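Herbridge Automation Users Group
Minutes of the debrief meeting following the Westcombe demonstration visit
Friday, December 28, 2018
Westcombe site, upstairs meeting room

Chair: Neville Stockdale
Represented: Herbridge (four members), Westcombe (two), Georgiev (one, by telephone)
Apologies: Demov

1. Minutes of the previous meeting

Accepted without change. The item on the spare battery charger is closed. The item on the shared parts list stays open and was not discussed.

2. Report on the visit

The Chair reported on the demonstration held by Westcombe for group members. The program had two parts: a session at the simulation workstation, followed by a floor session with the mobile base in the ground floor bay. The floor session started late while the wireless link was reconfigured, and the planned run with two bases was dropped.

Attendance was over 20, against 10 places originally offered. Westcombe noted that the simulation session could not be followed from the back of the group and asked that future visits be split in two.

3. Simulation session

Westcombe presented the household room set used for route planning and docking trials. Each room is built from a common library of furniture and appliances and can be loaded with or without the base. The room discussed at most length was the one labelled Room C, which has two floor finishes meeting on a straight line.
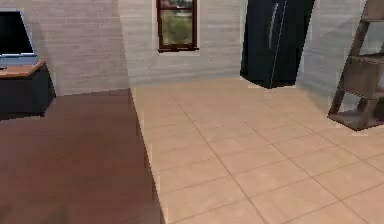 Figure 1. Room C, simulated, loaded without the mobile base.

Points raised in discussion:

The boundary between the dark brown floor and the beige tile. Georgiev asked whether the two surfaces carry separate friction values. Westcombe confirmed that they do, but the height of both is set to the same level. A member asked whether the brown area was meant as a rug or as flooring. Westcombe will check with the person who built the room and label it in the library. If it is a rug, an edge height should be added.

The refrigerator. Members observed that it appears to sit slightly clear of the tiles, with a strip of tile visible under the base. Westcombe agreed to check the vertical offset. The Chair noted that a gap of this kind could affect a low-mounted range sensor, and asked that the check be done before any docking results from Room C are circulated.

The ladder shelf. The lower board projects further into the room than the upper one. Herbridge's planner treats furniture as a vertical block taken from the floor footprint, and a body of any height above the base plate may therefore be routed too close to the board. Georgiev uses the full outline and has not had the problem. Herbridge to compare the two methods on the same route.

Textures. The horizontal streaking on the walls was considered adequate for visual tracking. Herbridge asked for a second version of the room with plain walls, to see how tracking holds up with less to go on. Westcombe has no objection but regards this as low priority.

Lighting. All trials to date have used one fixed setting. Georgiev suggested varying the reflection on the tiles, which has caused false floor edges in Georgiev's own camera tests. Noted for March.

4. Trial results presented

Westcombe reported on a batch of 200 simulated docking attempts, spread over all rooms in the set. The docking tolerance was the same throughout. The batch ran unattended for 72 hours – longer than planned, as the physics step was left at the fine setting. Results by room were not available on the day. The Chair asked for them in a form that separates planning failures from docking failures, as the totals shown on the day combined both.

There was some discussion of whether simulated results should be quoted to outside parties at all. Agreed that they may be quoted if clearly marked as simulated and if the library version is given.

5. Floor session

The base completed the marked course in the bay under manual supervision. One stop was recorded at the doorway strip and the base was restarted by hand. Westcombe attributes the stop to the current limit on the left drive. Georgiev was not convinced and asked for the motor log.

6. Actions

Westcombe: label the brown floor area in Room C and correct its height if required.
Westcombe: check the refrigerator offset.
Westcombe: issue docking results by room, with failure types separated.
Westcombe: send the motor log to Georgiev.
Herbridge: compare the footprint and full outline methods at the ladder shelf.
Georgiev: write up the reflection tests, one page.
Chair: ask Demov whether the second base is still available on loan.

7. Other business

Parking at the Westcombe site is limited to the rear lot until the front entrance is resurfaced. Members bringing equipment should use the loading door and sign in at the front counter afterwards.

8. Next meeting

March, at Herbridge, date to be set by the Chair. Items for the agenda to the Chair in writing one week ahead.

Minutes recorded by Herbridge. Corrections to N. Stockdale.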